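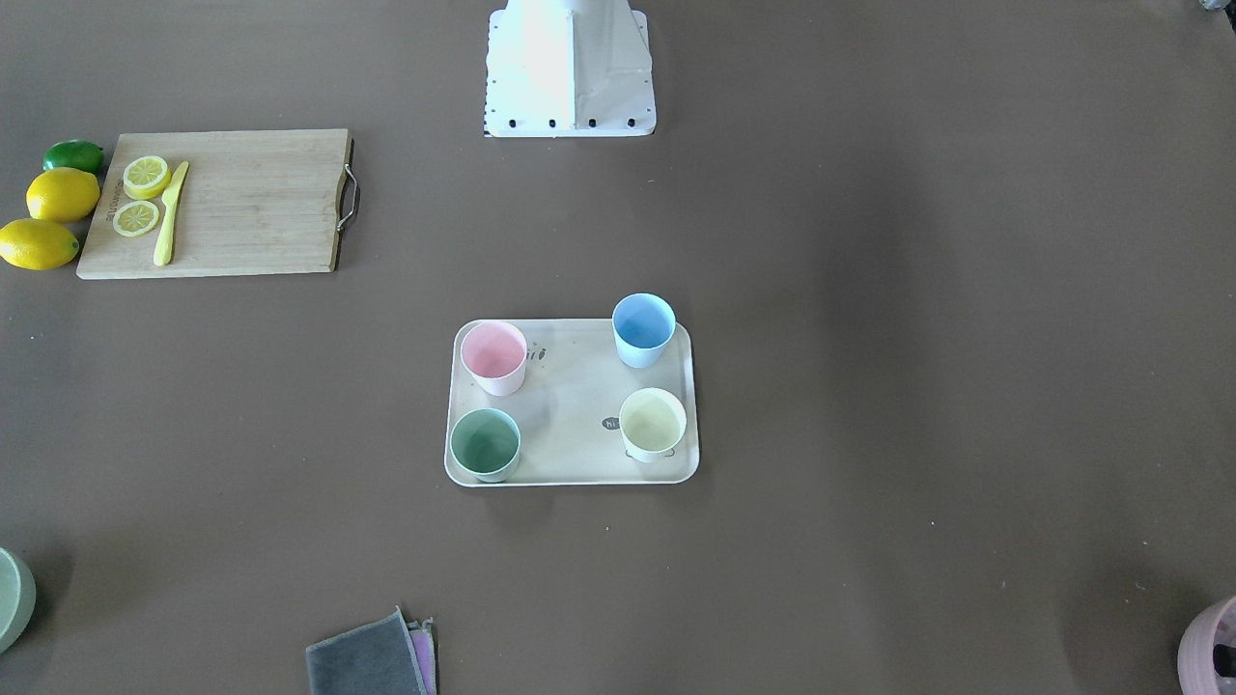
A buyer from Clarkness wrote that the tray is the part they reach for most, and that they would have ordered a second one if it were sold alone. It now is. See the ordering notes at the end of this page.

Fondby Drinks Prep Set

The Fondby set covers the small jobs that come before serving cold drinks: slicing citrus, setting out cups and carrying them to the table. It includes one cutting board, one tray, four plastic cups and a yellow plastic knife. Fruit is not included.

Cutting board
Bamboo, rectangular, with a curved metal handle on one short side. Wash by hand and stand on edge to dry. Do not soak. Oil it when the surface starts to look pale.

Tray
Cream-colored, with rounded corners and a raised rim. The tray is 17 inches long and holds the four cups with space between them. Wipe clean with a soft cloth. Do not use scouring pads, which will dull the finish.

Cleaning cloths
Sold separately under item 247. These are soft, microfiber-style towels in dark gray and lavender-purple, both with a light gray stitched hem. Trim any loose threads at the hem with scissors; do not pull them. Machine wash without fabric softener.

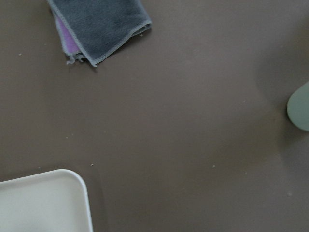

Ordering and delivery

The full set is item 500. The tray alone is item 18. Orders placed before noon on Tuesday leave the Tescombe warehouse the same week. Replacement cups are sold in packs of four through Marchand stores only.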